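I am writing this at the kitchen counter with cold tea because if I wait until tomorrow I will lose half of it, and today was too good to lose. Yes, the arm faulted. Yes, it faulted four times before lunch. I still had the best day I've had since I started at Pledville!

So. Got in at seven, before the heating had done anything useful, and ran the same tidy-up routine we left going last night. The Muma job is simple on paper. Reach over the table, pick a thing, move it to where it belongs, come back to rest. It had been behaving so well that I'd started bragging about it, and Palesa Dlamini had told me to stop bragging about it, and she was right. On the third reach of the morning the arm went out over the bowl, slowed down, and just stopped in midair. No bang, no shudder. The screen said position error, joint 3, and the motors held where they were like somebody had told them to play statues.

I did what you do. Cleared the fault, sent it home, started again. It got through two picks and froze again in nearly the same posture. That was when I got properly interested, because a fault that comes back to the same spot is a gift. The random ones are the ones that eat your month. 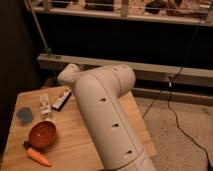 Palesa came in with her coat still on and we talked it through standing up. Her first guess was the gripper drawing too much current. Mine was the table having been bumped, so that the arm was pushing down into wood it thought wasn't there. We checked hers first because it was quick, and the current looked fine. Then we measured the table and it was fine too, dead on, which annoyed me for a minute because I'd been so sure.

Then the third freeze, and this one wasn't so polite. Coming back from the bowl side it did a little hop before it stopped. Small, the width of a finger maybe, but fast, and I had been leaning in to look at the elbow. I wasn't touching anything and it didn't touch me. Still, my stomach dropped. I had the stop button on the bench behind me, where I'd put it down to pick up a pen. Behind me! I have given the talk about that exact button to new people. So I'm putting it here in my own diary where I can't pretend otherwise: the button stays in my hand or I stay out of reach. Palesa didn't lecture, she only picked it up and handed it to me, and that was worse.

We wrote the hop up as a near miss before doing anything else. I used to think those forms were a chore, but filling it in while it was fresh made me notice something I'd skipped over. All three stops had come on a move where the elbow was well bent and turning back on itself. Going out, fine. Turning around, trouble.

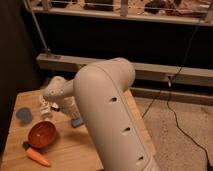

What makes an arm hop like that?

The controller had lost track of the elbow for a moment, and when the reading came back it tried to catch up all at once. The catching up was the hop, and then the error got too big and the safety limit shut it down.

That was Palesa's theory, anyway, and I loved it the second she said it, because it was something we could go and look for. She set the log to keep every reading from joint 3, 1,000 a second, and slowed the whole routine down to a crawl. I stood well back, button in hand, feeling like a very serious person. Fourth fault, right on schedule. And in the log, there it was - 7 readings in a row all stuck on exactly the same number, and then a jump. The arm had been moving the whole time. The sensor had simply gone quiet.

I actually cheered. Palesa laughed at me, but she took a screenshot too, so she can't talk.

We powered everything down, put the lock on the switch, and took the cover off. The little plug on the sensor lead had worked partway out of its socket. It was still in far enough to look right if you glanced at it, and it made contact most of the time, but with the elbow bent hard the lead pulled on it. The counter says this arm has done a bit over 3,000 cycles since the last time anyone opened that cover. The service sheet from Jimanov says nothing about checking that plug, so I've sent Selvanayagam a note with the log attached and asked if they've seen it on other arms. I was polite. I may have used too many exclamation marks.

New lead in, clip on the plug, a bit more slack at the bend. Cover on, lock off, slow run, then normal speed. It had done 861 readings' worth of the worst part of the move, over and over, with nothing stuck, when Palesa said we should eat something. It ran clean all afternoon. That isn't proof, and we're keeping it at reduced speed until it has a proper stretch behind it.

Still to do: add a check that stops the arm the moment a reading sticks, instead of letting it try to catch up. Move the button hook to the front of the bench. Ask about spare leads, we've only got one left. Buy tea for work, I drank the last of Palesa's and she knows.

We use cookies to remember your preferences and keep this journal running. Accept all | Manage settings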